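Overgaard opens orders for second Clason board

Overgaard has started taking orders for the Clason 2, a new version of its small single-board computer for home servers and light network jobs. The first units leave the company's Isville plant in September.
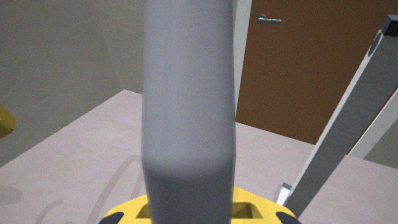
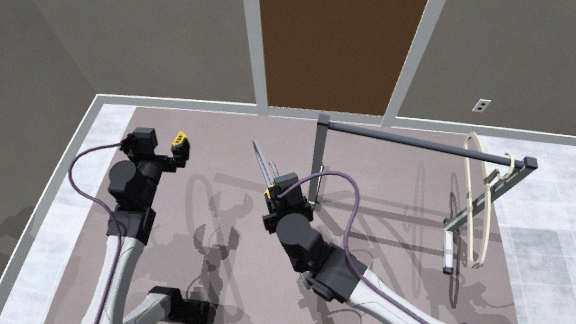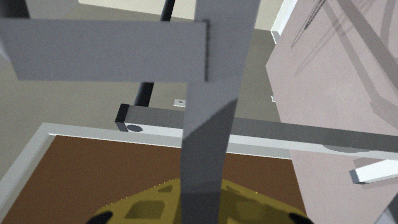
What has changed

The new board keeps the outline and mounting holes of the original, so existing cases will fit. The barrel power jack is gone. Power now comes in over USB-C, and a second Ethernet port takes the space the jack used to fill. Both network ports run at gigabit speed.

Memory is still soldered down. Buyers choose between 4GB and 8GB when they order, and there is no way to add more afterward. The microSD slot has moved from the underside to the front edge, a change owners of the first board had asked for many times on the company forum. Pin layout on the 40-pin header is the same as before, with one exception: pin 23 can now be switched between its old role and a wake signal. It ships in the old role.

Overgaard is making 200 boards in the first batch. Orders are limited to 2 per customer until that batch is gone. A second run will follow once the company has enough orders to book time on the assembly line, and no date has been given for it.

"We sold out of the first board faster than we could build it, and people waited a long time," said Liv Eide, who leads hardware at Overgaard. "We would like to keep the line short this time, so we are starting small and shipping what we have."

Software

The Clason 2 ships with Emel, the company's own Linux build. Emel images made for the first board will not start on the new one, as the boot loader has changed. Owners who want to move over should back up their settings from the admin page, write the new image to a card and restore from the backup file. User accounts and network shares carry across. Scheduled jobs do not and have to be entered again.

Updates for the first Clason will continue, though new features will go to the Clason 2 first. Eide said the two versions share most of their code and security fixes will come out for both at the same time.

Schematics and the header pinout are on the downloads page. The board drawing will be added when shipping begins. Spare heat sinks and the older power supply remain in the store while stock lasts.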